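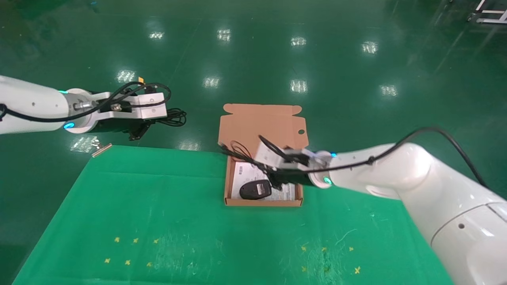
Left arm waiting, right arm in the box. The mouse round, behind the green mat.

By the time Deisy Rivadeneyra got the second gripper bolted on, everyone else at Zultetix had gone to lunch, and she was glad, because she wanted the first go to herself.

The question was simple enough to fit on a sticky note: Durano fingers or Holst fingers? The Durano set was soft at the tips and forgiving. The Holst set was stiff and narrow and closed with a snap she could feel in her teeth. Flilach, the customer, packed small electronics into cardboard boxes all day long and wanted to know which one to buy by December. They had sent a crate of things to practice on, and Deisy loved that crate – chargers, earbuds, a travel clock, and her favorite, the black computer mouse.

The mouse was wonderful because it was so awful to pick up! Smooth on top, curved everywhere, with a tail of cord that wandered off and caught on things. A person would grab it without looking. An arm had to make up its mind.

She started with the Holst on the right arm. Down into the box it went, slow as an elevator, and stopped above the mouse. The fingers closed, the mouse squirted out sideways and rode the instruction sheet like a sled into the cardboard wall.

"Oh, you little fish," she said, and wrote it down.

She dropped the approach by 4 millimeters and ran it again. Fish. She turned the wrist so the fingers came in across the short side, where the mouse was narrowest, and cut the closing speed in half. The arm went down. The fingers met plastic. The mouse came up out of the box with its cord swinging under it, and Deisy yelled so loudly that somebody opened the door to see if she was hurt.

"It's holding it by the waist!" she told him.

He said that was great and went back to his sandwich.

After that she couldn't stop. She swapped in the Durano and it took the mouse on the first try, gentle as anything, then let it sag and slip before it cleared the flap. She tried more grip. She tried less lift. By three o'clock she had 175 picks in the log and a stripe of tape stuck to her elbow, and the two columns were so close that she laughed out loud.

So she did the thing she had been saving. She left the Holst on the right to reach in and pull, put the Durano on the left to wait over the mat, and had one hand the mouse to the other.

The right arm lifted. The left arm came across, open, and for a second both of them had hold of it – stiff fingers on one end, soft on the other, the cord hanging straight down between them. Then the right one let go.

Deisy picked up the sticky note, crossed out "or," and wrote "and." Then she reset the box and went to find the travel clock.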